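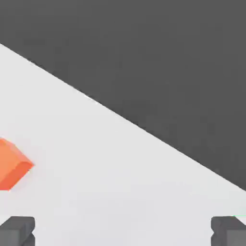
Can a robot do the dishes yet?

In a test kitchen, some of them, slowly. In an ordinary home with a full sink and a wet bench, we haven't come across a machine we would leave alone with the job.

About Embridge

Embridge is a small testing and advisory firm based in Anerberg. We look at machines that are meant to take over chores in homes, workshops and small factories, and we report on what they can manage at present. Our clients are mostly aged care providers, laundries, packing sheds and joinery shops. They come to us before they sign for equipment, and sometimes after.

We don't build robots and we don't sell them. We take no commission from suppliers.

What we test

Our task list has 205 entries. It started as a list of household jobs and now includes a fair amount of shop-floor work: emptying a dishwasher, folding towels, sorting offcuts, loading a parts tray, wiping down a bench. Each entry is broken into the smallest steps we can score. "Clear the table" becomes find the item, reach it, close on it, lift it, carry it and put it down where it belongs.

The smallest steps are tried in simulation first, with plain coloured blocks on a bare table. Picking up a cube is a dull thing to watch, but a system that can't do it reliably has no business near a drawer of cutlery.

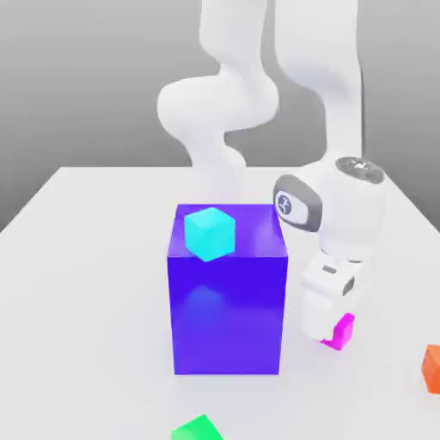
Stacking and placing around a larger object come next on the list. A shelf, a toaster or a carton gets in the way of an arm in much the same manner, and plenty of controllers that do well on an open surface lose their way once something tall is put in the middle of it. We run 300 attempts for each step and publish the failures with the successes. Anything that passes then goes to the workshop in Dolden, where the same step is repeated on real hardware with real crockery, cloth and timber.

Where things stand

Repetitive work with rigid parts in known positions is well in hand, and has been for years. Mixed items are improving. Cloth, wet surfaces, plastic bags and anything tangled are still poor. Most household jobs involve at least one of these.

Our history

The firm grew out of Radonjić Joinery, which wanted to know whether a machine could sort its offcuts. The answer took 10 months and was no. The test rig stayed, other shops began asking to use it, and the testing side became its own company. We now hold 635 reports, all open to clients.

The Dolden workshop is open to visitors every October. Please wear closed shoes.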